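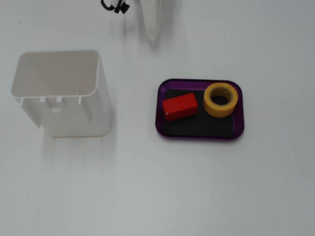

27/12/2020

So I finished my first term of the lay ministry certificate, and since three people from church have asked me what on earth I've been doing every evening with the laptop open, I figured I'd write it down once and send everybody the link.

The short version is that I've been reading about the Holy Spirit and I'm tired.

The long version starts in May, when our pastor, Sarla Ahuja, stopped me after an online service (well, she kept me on the call when everybody else had dropped off) and asked if I'd ever thought about doing some proper study. I had not. I teach middle school math. I can tell you the prime factors of pretty much anything but I couldn't have told you who Athanasius was if you'd paid me. She sent me the link to the Ellel program anyway, and I let it sit in my inbox for weeks, and then one night I couldn't sleep and filled in the form on my phone.

Two courses a term, all by video this year. I got Introduction to Doctrine with Erick Nzioka, and Reading the Prophets with Hülya Polat. I thought the prophets would be the hard one. Nope! Jeremiah was fine. Jeremiah is miserable and so was I, we got along. It was doctrine that nearly finished me off.

I think I went in assuming doctrine was a list. You believe item one, you believe item two, and somebody somewhere has the master copy. And then the very first reading was a couple of chapters on how the creeds got written, and it's all arguments. Decades of arguments, bishops being sent into exile and brought back again, people who clearly loved God very much and couldn't stand to be in the same city. Over one word, some of it! I kept underlining things and writing WHAT in the margin.

Erick was very patient about this. I asked him in the second session whether it bothered him that the thing we say on Sunday morning came out of such a mess, and he thought for a bit and said he'd find it harder to trust if it hadn't. I've been chewing on that since. I'm not sure I agree with him yet. Some days I do. There's a part of me that would still like the master copy.

We had a discussion group too, four of us, and we met on a site called Plaruseo that the program uses for everything (it logs you out whenever it feels like it, usually when you've just typed something long). Beril Başaran was in mine, and she grew up Orthodox, so for her half of what I found shocking was just furniture. She'd say "oh, the Cappadocians" the way I'd say "oh, the neighbors." 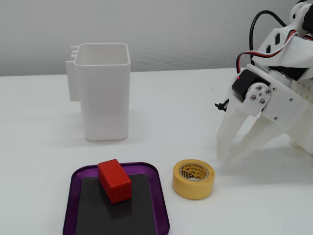

Barış Akgül was the other one who talked a lot. He and Beril had a disagreement about the filioque that ran for most of the term, and if you don't know what that is, I didn't either. It's the bit in the Nicene Creed where Western churches say the Spirit proceeds from the Father "and the Son," and Eastern churches don't have those last words. I have said that line my whole life without noticing there was anything in it. Now when we get to it in the service I sort of brace myself.

I wrote my final paper on it. The limit was 900 words, and I want you to know I cut it down from something closer to a small novel. What I ended up saying was pretty modest. I said I could see why the East minded, both for the theology and for the plain fact that somebody changed a shared text without asking, and I said that what the West was trying to protect seemed worth protecting too. Then I said I didn't know how to hold the two together, and stopped, mostly on account of the word limit. Erick wrote "good place to stop" at the bottom, and I choose to take that as praise.

Hülya's class was a different animal. She reads out loud. She'd open nearly every session by reading a whole chapter straight through, no comment, and then we'd just sit there for a minute with our cameras on. I hated it for two weeks. I kept looking at my own face in the little box. But somewhere around Hosea I stopped fidgeting, and I started hearing things I'd missed when I'd read the same chapter the night before with a highlighter in my hand. I've started doing it at home now, reading out loud, with the door shut so my husband doesn't think I'm on the phone.

She also made us memorize a passage. I picked Micah 6, the part about doing justice and loving mercy, thinking it would be easy because it's on so many coffee mugs. It's a lot less like a coffee mug when you learn the verses in front of it. God is bringing a lawsuit! The mountains are called as witnesses! I'd had no idea, and I've owned the mug for years.

Does any of it help on an ordinary day? Sarla asked me that when we talked last week, and I gave her a rambling answer that I'd like to improve on here but probably won't. I pray a bit differently. I'm slower. I used to rattle through names like a grocery list, and now I'll get stuck on the first one or even on "Our Father," thinking about what I'm claiming when I say it. I don't know if that's better prayer. It takes longer, and my tea gets cold.

I'm also more careful when I'm leading the Bible study, maybe too careful. Somebody asked a simple question about the Trinity in Advent and I could feel a whole lecture coming up my throat, complete with Greek, and I had to take a sip of water and ask what the rest of them thought. They did great without me, I should add. One of the quieter women talked about her mother's prayers for five minutes and it was the best thing anyone said all evening.

A few practical things for the ones who asked about signing up. The reading is heavier than the website makes out, so plan on most evenings. Get the doctrine textbook used if you can. My copy is 179 pages of very small print and came with someone else's notes in green ink, and I've grown fond of whoever that was, they got cross at all the same places I did. You don't need any Greek or Latin going in. You do need a decent headset.

Next term is church history and something called Theology of Work, and I'm looking forward to that second one a lot, mainly for the chance to complain about grading. Registration is open until the middle of January. If you're thinking about it, message me and I'll send you my notes on the creeds, WHATs and all.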